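4. What the work looks like from the bench

I should say early on that I came to this study with the wrong picture in my head. I'd read plenty about automation taking jobs or saving them, and I expected to spend my weeks at Tavares asking people whether they were worried. Some of them were. Mostly, though, they wanted to talk about table height, and about who gets to decide when a recording is good enough to keep.

A bit of background on the job itself. The people I followed used to sort and pack returned sports goods by hand in the Serkar building. Since November the same crew has spent part of each shift with hand-held grippers, doing small pick-and-place jobs so that the recordings can be used to train the arms that will later work on the packing line. Same people, same building, very different day! You hold the tool, you bring the jaws to the thing, you close them, you put the thing where it goes, and then you start again. By the time I closed my notebook on 1/30/19 the crew had logged 1372 recordings that passed checking, out of 1725 made. 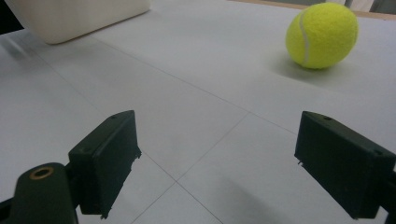

Felista Muli had packed for years before any of this and was easily the fastest on the old line. She told me her speed was no use to her in the first weeks. "My hands know how to do it without me," she said, "and now I have to slow down and let the tool see." I heard versions of this from nearly everyone. The skill they were proud of was a quick, slightly messy, two-handed sort of skill, and the gripper wants one steady approach and a clean close. Milovan Golob called it writing with the wrong hand (he did get quite good at it, I have to say, and rather enjoyed showing me).

What struck me more was the talk. On the packing line people chatted all shift long, over the belt, about football and children and what was wrong with the canteen. At the recording tables they go quiet while a take is running, and a take lasts roughly 30 seconds, so conversation comes in little bursts with gaps between them. Onyekachi Igwe said he missed the noise. Fatos Radonjić said the opposite, that it was the first job he'd had where he could hear himself think. I don't want to turn that into a finding, with so few people, but I'd have missed it completely if I'd stuck to my interview sheet.

Then there's the matter of rejected takes. Checking was done by 2 people at Broltow, who worked in another town and had never met the crew. They sent back a list each morning with a short code beside every failed take. The codes made perfect sense to the checkers and very little to anyone at the tables, and for a while people simply guessed. Mirsad Matić started keeping his own list on the back of a delivery pad, matching codes to what he remembered doing, and by the end it had become the thing everybody used. It was never written into any procedure that I could find. I asked his supervisor about it and she hadn't heard of it, though she was pleased when I explained.

I think this matters for how we count the cost of a change like this one. On paper the crew had a short training course and then got on with it. In practice they taught each other, in breaks and between takes, and the pay grade stayed exactly where it was when they were packing. Felista raised this with me more than once, and quite rightly. If the job needs a new skill, she said, somebody ought to call it a skill.

There was also tiredness of a sort I hadn't expected. Packing wore out people's backs. With the gripper it was wrists and eyes, and Milovan took to swapping hands after lunch even though his left-handed takes came back more often. The shift plan had been carried over from packing with the same breaks at the same hours, and I never met anyone who could tell me who had decided that.

Figure 2. Recording work with a tennis ball at the table, Pratine task set. 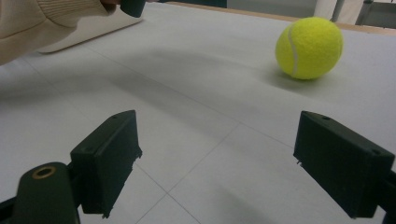 4.1 Who decides when a task is finished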